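1 Sep 2021

Chess corner pics, finally up. Meant to do this in March — never mind. Bought the roll-up board for the Wadelora club table after the old folding one lost a hinge. Green and off-white vinyl, letters and numbers on all four sides, so both players can read off their moves. Beginners love that. Lies on the wood table, no tape needed.
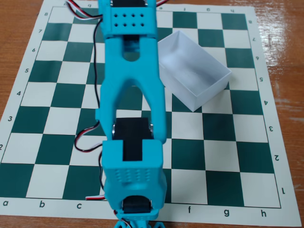

Storage is still a bit of a mess, I know. Old sets went in shoe boxes, lids gone, pawns everwhere. Plan now is one open box per board, pieces in after the last game, box goes back on the shelf. Lenz sets first, then the Utska ones. We own 7 boards and have 30 spare pawns in a jar — no idea which set they belong to. If you're missing a black one come look.

Also, please roll the mats, don't fold. A crease across the middle takes weeks to go flat and the kings lean. Roll with the printed side out. Tubes are under the coat rack.
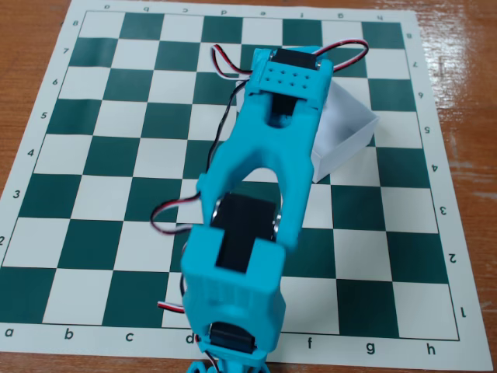

*Green and white board with the open white box on it. White square at h1, as it should be.*

More pics when the Wevix clocks get here. Entry for the fall rapid is still open, 50 places, juniors play free. Bring a pencil, we allways run out.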